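Folding and Sorting on the Bed

Before you start

Welcome to the second part of your Irier laundry guide. If you worked through the first part with us, your clothes are washed, dried and waiting in a heap somewhere, and you may be feeling a little less cheerful than you did at the beginning. Take heart! Folding is the pleasant part, especially if you can do it at the height of your own bed with the radio on and something warm to drink (kept well away from the clean things, please).

You will need a made bed, your Irier folding board, and the set of 9 cloth dividers that came in the same box. If you bought the larger Brornon set you will have 13 dividers, and the steps are just the same.

Getting the bed ready

1. Take off the pillows and the top blanket and put them on a chair. Leave the bottom sheet on, pulled smooth toward the corners. A few wrinkles won't hurt a thing.

2. Look at the wall beside the bed. Many bedrooms have their outlets low down, right above the mattress, and the cords have a way of wandering into the folding. Lay them along the wall side, and keep your piles on the half of the bed nearest you.

3. Bring over one armful of laundry at a time. I know how tempting it is to tip out the whole basket, but a small heap is so much kinder to your patience, and you can always go back for more.

Caution: Never fold on top of a charger that is plugged in, and don't let clothes cover one while you step away. If a cord is in your way, unplug it at the wall, holding the plug and not the cord.

Note: A patterned sheet is a real help with solid-colored laundry. Dark red on a white sheet with blue and gray shapes is easy to find even in the evening, while a white undershirt on a white sheet can hide from you for days.
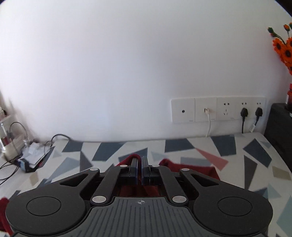
DARK AND BRIGHT COLORS

4. Start with the reds, navies and blacks. Pinch each piece somewhere near its middle, lift it clear of the heap, and let it hang for a moment so you can find the edges. Bunched cloth nearly always sorts itself out once it has a little room to drop.

5. Lay the piece face down and smooth it outward from the center with the flat of your hand. Go slowly around seams and hems, where the cloth likes to double under itself.

6. Set the folding board on top, with its short edge just below the collar or waistband. Fold the left side over, then the right, then bring the bottom up. Slide the board out toward you.

7. Place the folded piece behind a divider and carry on with the next. When a pile grows as tall as the divider, begin another one.

Note: New red cottons can leave a little color behind while they are still damp. If a piece feels cool to the touch, hang it up for another hour before it goes anywhere near your sheet.

If a fold won't stay put

Soft, slippery cloth may slide open when you take the board away. Brahim Lamrani, who wrote the first edition of this guide, liked to fold such pieces once more across the middle and stand them on edge, and we still do it his way. For thick towels, leave out step 6 and fold them by hand in thirds.

Putting the board away

Wipe it with a dry cloth, close both wings and store it flat under the bed or upright behind a door. The Manalo hook, sold separately, fits the slot in the handle.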